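Learning to sleep in a bright country

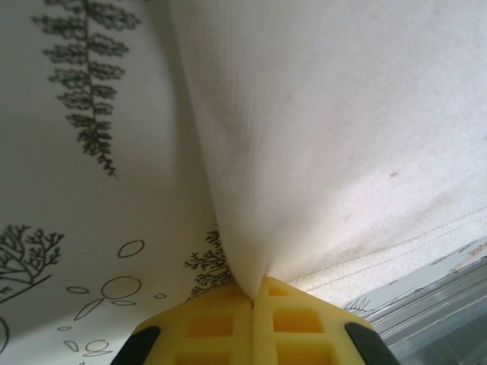

When I moved to Trosta in May, I was prepared for the language and for the prices, but I was not prepared for the light. My apartment is on the east side, and at four in the morning the bedroom was already as bright as a kitchen. For the first 11 nights I slept badly and blamed the coffee. Then I looked at what I had over the window, a thin white curtain left by the last tenant. Plain white fabric is a nice thing, I like how simple it looks, but against the morning sun it was no help to me.

At home my grandmother had wooden shutters, and I never thought about them. She closed them each evening after the news, and the room became so dark that I could not find my slippers. In Trosta I have not seen one shutter. My neighbors say that the winter is long and they want every minute of light they can get. I understand this, but I also have to be at work at 8.

So I bought a dark lining from Wirkmont, a small shop near the bus station. The lady there asked for the width of the window and I did not know it, so I had to go home and come back. The lining cost 283 crowns, more than I wanted to pay. I sewed it by hand in two evenings. The stitches are not even, and one side hangs lower than the other - I decided that I can live with this.

Now I sleep until the alarm, most days. There is still a line of light under the curtain, around 25 millimeters, and on clear mornings it lies across my pillow. I tried to close it with a rolled towel, but the towel falls down in the night. Maybe I will add a strip of the same cloth at the bottom when my fingers have recovered from the needle.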